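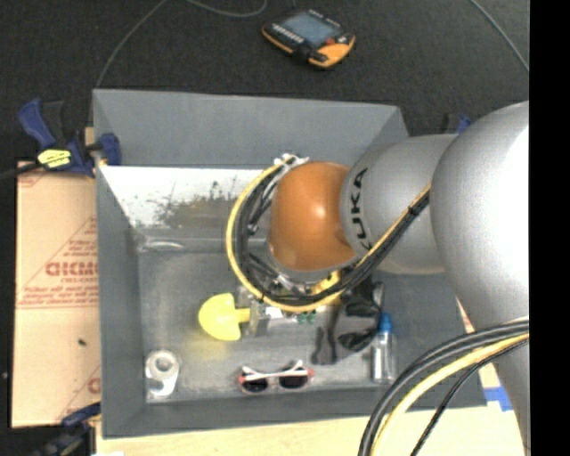 Page 6 of 10

Home | Browse | Ask | Members | Help

Filed under: Storage & Sorting > Bins, tubs and trays

Deep grey bin, small things at the bottom: how do I stop losing them?

Posted by Constanza Sosa

Hello everyone, I hope this is the right section (I did look in Workshop first, but it seemed to be all shelving). I've got a deep grey bin like the one in the photo, with sides that slope inwards, and I keep a small collection of odds and ends in it. The bright yellow shovel-shaped thing is never any trouble, as I can spot it from the doorway. Anything clear or shiny is another matter! A flat see-through piece slides off to the seam where the base meets the side, and I've been known to go over the whole floor of the bin with my fingertips before I find it again.

The base is a dull grey metal sort of colour and cloudy with scuffs, and the white panel is marked as well, with dark speckles and brownish grey patches low down. I went at mine on Sunday with washing-up liquid and a sponge and didn't get very far. So I suppose I'm asking two things. Is there a liner that makes small bits easier to see, and will those marks come off?

Thank you in advance, and sorry for going on.

Reply from Kandbridge Jo

Lovely to see someone else fussing over a bin! I'd go for a plain matt liner in a dark blue or green, cut a touch bigger than the base so that it turns up a little at the edges. That turned-up edge is what saved me, as flat pieces can't tuck themselves into the seam any more. I bought a roll of the Werik ribbed matting and had enough left for two kitchen drawers and the shelf over the boiler. Do make a paper pattern first if your sides slope, and measure down at the bottom, where it matters. I measured mine at the rim and had to cut it all again, which used up most of an evening.

For the marks, try bicarb mixed to a paste, left on for 10 minutes and wiped off with a soft cloth. If they're scratches they'll stay, I'm afraid, but the brown may lift.

Reply from tidy_by_teatime

Get a shallower bin.

Reply from Núñez64

I agree with Jo about the liner, though I'd steer clear of anything glossy, as you'll only be swapping one shine for another. Please don't take a scouring pad to that white panel either. I did it to an old tub of mine and it held the dirt worse than ever afterwards. I put my clear bits in a little Clova tray with a lid now and stand the tray inside the big bin, and the coloured things can roll about as they please.

Related in Storage & Sorting
Cutting drawer matting without a ragged edge
Labels that stay on grey plastic
Getting old tape marks off a storage tub
What do you keep your spare screws in? (51 replies)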